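Workshop notes: the scooping arm, part 4

Work on the litter-scooping arm has moved from the gripper itself to the whole task, and most of February went on the layout. Hryhorii Palamarchuk has settled on a fixed arrangement at the Mokstead workshop, with the bin on the left, the tray beside it and the arm standing to the right of both. The arm takes the scoop by its handle, lowers the blade into the litter, lifts the dark piece and turns to empty it into the bin. The lid stays open for the whole run. Opening it with the arm is a separate job and has been left for later.
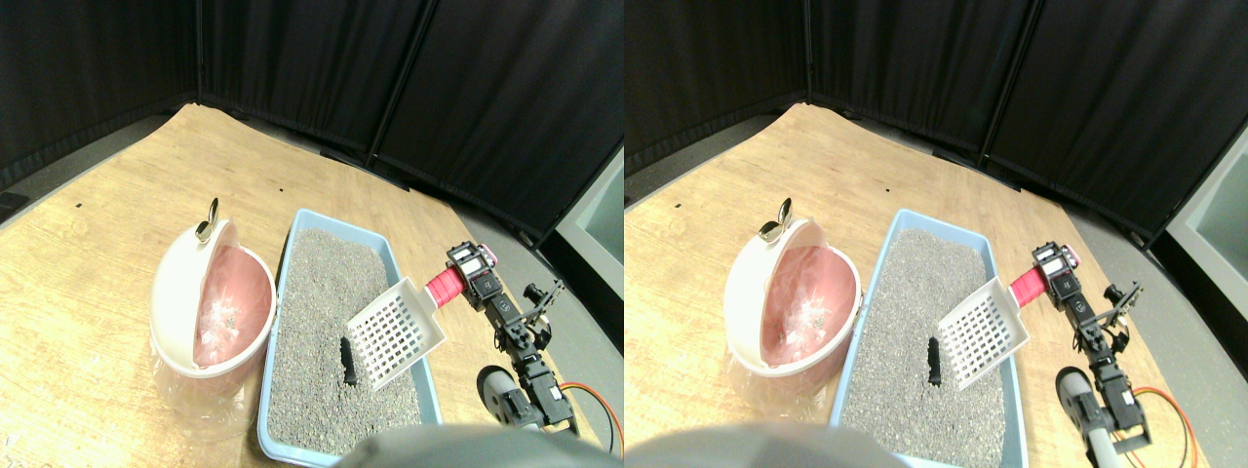 Grip and handle

The scoop came with a smooth handle, and the first set of trials showed that it turned in the fingers as soon as the blade met any resistance. A twist of a few degrees is enough to drop the load before the arm reaches the bin. Closing the gripper harder did little except warm the servo.

Two changes were made. The handle was wrapped in racket grip tape, overlapped along its length and finished with the black band supplied in the packet. The fingers were given pale pads on their inner faces. Lukian Kobzar redrew the fingers at the same time with a deeper curve, so that they close further round the handle before the motor loads up. The files are in the Jendenard folder under the name Lytvynenko, along with the earlier straight version, which still prints faster if anyone needs a quick spare.
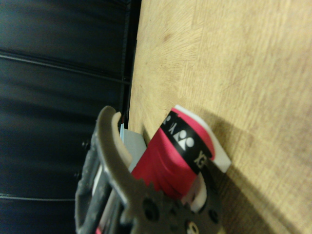

Wrist camera view with the wrapped handle held against the padded finger.

Over 107 logged runs with the tape and pads fitted, the handle slipped 13 times. Most of those came from one afternoon when the gear plates had been put back a tooth out, leaving one finger ahead of the other. The two gears should be meshed with the fingers fully open and checked by eye before the centre bolt is tightened. A witness mark on the next print would save the trouble.

The wrist camera is now the main source for lining up the scoop. Its useful area is smaller than expected – the fingers and gears take up the bottom of the picture, and the handle hides part of what is left. The tray rim has proved the easiest edge to find, being light blue against grey litter on one side and pale wood on the other.

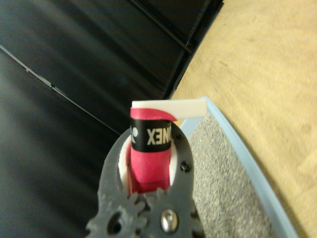
Gripper gears, taped handle and the edge of the tray, from the wrist camera.

Still to do: shorten the lift between tray and bin, where 400 milliseconds are lost to a pause left in from testing, and tidy the cable at the arm's lower section. Hryhorii will bring the timing plots to the next open evening at Wukemthorpe. Anyone printing the new fingers should leave the screw holes undersized and open them out by hand.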